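Unit 6: Domestic and Light Industrial Chores
Course convenor: Anel Kekana
Revised June 2020

6.1 Scope of the unit

This unit considers whether present-day machines can be relied upon for the chores that occupy households, canteens and small workshops. Students will have met the Sterley classification in Unit 4. It separates tasks by what they demand of perception, grasp and recovery, and its categories are used throughout these notes.

Clearing and stacking bowls falls in the middle category. The objects are rigid and their shapes are known, yet a thin rim offers little for a parallel gripper to hold, and one bowl readily hides another from view. A tray adds a further difficulty. Once loaded, it must be kept level, and two arms must then agree on height and speed. 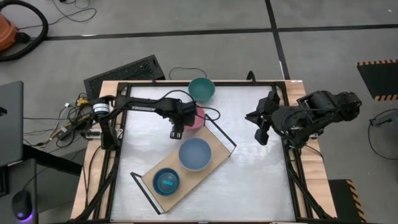

Figure 6.1. Two-arm work surface with bowls and a handled wooden tray.

6.2 What counts as success

Published claims in this field should be read with care. A machine that completes a chore once has shown that the chore is possible. A canteen manager needs to know how often it fails, how long it takes and who must step in afterwards. In the Rastus exercise, which students will repeat in October, 1,500 attempts at a single placing task were logged. Of these, 1,161 were completed without a person intervening. Students should consider whether a kitchen hand with that record would be kept on.

Failures in the Rastus log are of three main kinds: missed grasps at the rim, contact with a neighbouring bowl, and release before the bowl was properly seated. The last is the hardest to detect from a camera placed overhead.

6.3 Crowded surfaces

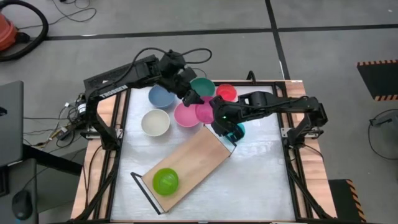 The order of removal matters a good deal when objects touch. Bañez proposes that the machine take the most exposed item first and look again after every move. The Sikier method plans the whole sequence in advance - a quicker approach on a tidy bench, but one that copes poorly once anything has shifted. Neither has been tested on wet crockery.

6.4 Preparation for the tutorial

Read the Bañez and Sikier extracts in the course reader. Prepare a written response of no more than 1,000 words on one household chore of your choice, stating its Sterley category and the failure rate you would regard as acceptable. Responses are marked out of 40 and should be lodged at the faculty office before the tutorial.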